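Who looks after the cell at Sudidley?

The brochure for the Flerka cell promises that it will be "up and running by lunch". At the Sudidley workshop it took until June to get the arm to put a pawn down where it was told, and the staff there are not sure it would do so again tomorrow.

The job sounds small. A two-finger gripper picks up board game pieces for Ferrand, which wants its sets sorted and checked before they are boxed. Before any of that can happen, the work has to be set up in simulation: table, board, tray, die, pawns, all placed by hand on a screen. Ferrand's pawns have round heads and narrow necks, and the height at which the fingers close has to be set separately for each size. The setup file now runs to 2,083 lines. I asked how many of them anyone in the building could explain and got a shrug.

Then there is the upkeep. The finger pads on the real arm are meant to last up to 400 hours. After each change the gripper must be zeroed again, the simulated fingers matched to the new pads, and 40 test grips run on screen before the arm is switched back on. Skip the matching and the two drift apart, slowly enough that the first sign is a chipped pawn.

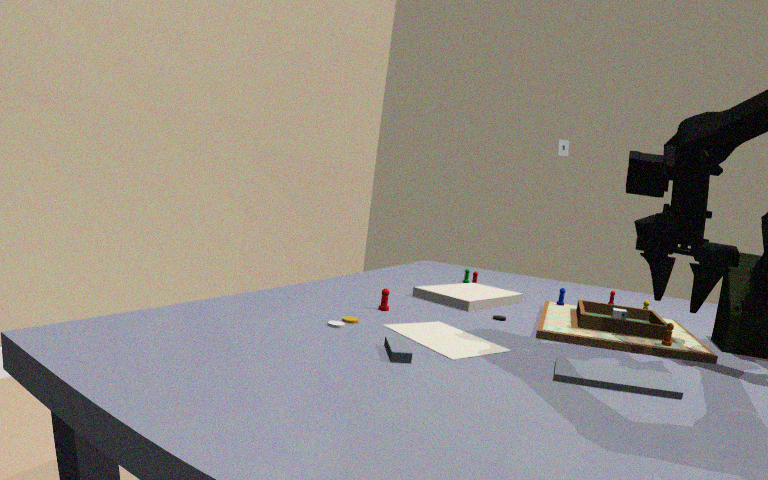
Bulum, writing in after our last piece on the cell, thought I was being unfair: any new machine needs a season of fiddling, and a wrong grip on a screen costs nothing, whereas a wrong grip on the bench costs a set of fingers.

Fair enough, as far as it goes. But the screen is only cheap if you leave out the hours. Somebody still has to shift the board, nudge the tray, check the clearance between the fingers and the rim, and do it all over again when Ferrand changes its box. The maker's checklist gives this one line, "adjust scene as needed", between oiling the joint and wiping the cables.

The workshop has budgeted 200 hours for the rest of the year. I would like to see the figure again at Christmas.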